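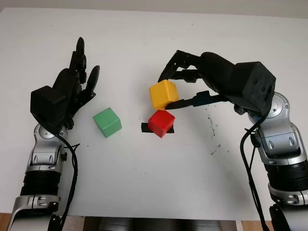 Right hand with the yellow cube just over the red one, left hand up beside the green.

Re: [handlab] right hand letting go early, again

Hi everybody,

Thank you Teodoro for writing this up so carefully, and sorry it took me a couple of evenings to answer. I wanted to go back through my own notes from January before I said anything, because I had a feeling we had been bitten by something very similar in Grovton and I didn't want to send you off down the wrong road on the strength of a feeling!

Teodoro Solís wrote:

> Hello all. We are running the cube stacking job on the Purba two-arm setup
> here in Priswood and the right hand has started opening when nobody
> told it to. It picks up fine, lifts fine, and then somewhere on the way to
> the stack the fingers go slack and the cube falls. The log shows fault 405
> on the right hand and then the hand comes back by itself. The left hand has
> never done it. I have swapped the power supply and lowered the grip force
> and neither made a difference. Is it the finger motors? I would hate to
> send the hand back to Dadmont if it's something silly.

So, fault 405. On our unit that was the hand losing its connection to the arm controller, and I'd be surprised if yours was anything else. The motors were perfectly healthy the whole time. What happens is that the hand stops hearing from the controller, waits out its timeout (ours was set to 1000 ms, check yours), and then drops into its safe state. And the safe state, as ours came to us, is fingers relaxed. I suppose whoever picked that was thinking of people getting pinched, and fair enough, but it does mean anything you're carrying goes straight down.

In our case the trouble was the cable at the wrist. It had been tied too tight near the last joint, so every time the wrist turned in over the table the plug got a little tug. Reaching straight out, no fault at all. Turn in, and we'd get one every 2 hours or so, which is just rare enough to make you doubt yourself. We changed the power supply too, by the way, and I still have the old one on a shelf, nothing wrong with it.

What I'd do, if it were me: stop the arm and cut power to it first, please, don't go wiggling the connector on a live robot (I did, the hand closed, and I had a sore thumb to show for it). Then free up the cable tie closest to the wrist, give the cable a bit more slack, and look hard at the plug. Ours had a bent latch that you could only see with a flashlight. After that, move the wrist slowly through its whole turn with nothing in the hand and watch the link counter. If it climbs at the same angle every time, you've found your spot.

One more thing, and then I'll let you go. Please have a look at what your program does when the hand comes back. Ours carried right on as though it was still holding the cube, pressed an empty hand down onto the stack, and bent a fingertip. We now make it stop and wait for a person after any hand fault. It's slower, and the students grumbled, but I sleep better. And until you've sorted it, I would stick to cubes and keep fingers out from under that arm.

If the counter stays flat with a new cable in, write back and send the log from a little before the fault as well as after it. I'd be glad to go through it with you. I may even have a spare wrist cable in the drawer, I'll look tomorrow.

All the best from Grovton, and good luck with it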